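Subject: Re: [cell-upkeep] left arm drifting again
From: Sang-wook Sun

On Wednesday Min wrote:
> Left arm on the Clolum cell is off at the wrist again after 28 runs.
> I re-zeroed it and it came back. Havix support says recalibrate the
> wrist camera and load build 1147. Can we just do that?

We can, but I doubt it fixes anything. Build 1147 is what they told us to load last time, for a different fault. A camera offset doesn't grow over 28 runs and then go away when you re-zero the joint. That sounds mechanical to me, or else the cable is pulling on it.
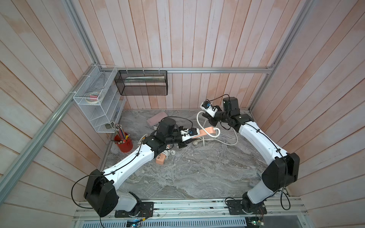 So before anyone touches the software, look at how much slack there is at the elbow with the arm at full reach. The clips on the upper link can slide, and then the wrist takes the load. After that, check the bolts on the base plate - with a torque wrench, please, and not by feel.

I'd also like to see the log from before the re-zero. If it's been overwritten, leave the arm alone next time it drifts and call me first. Ason has the wrench.

Sang-wook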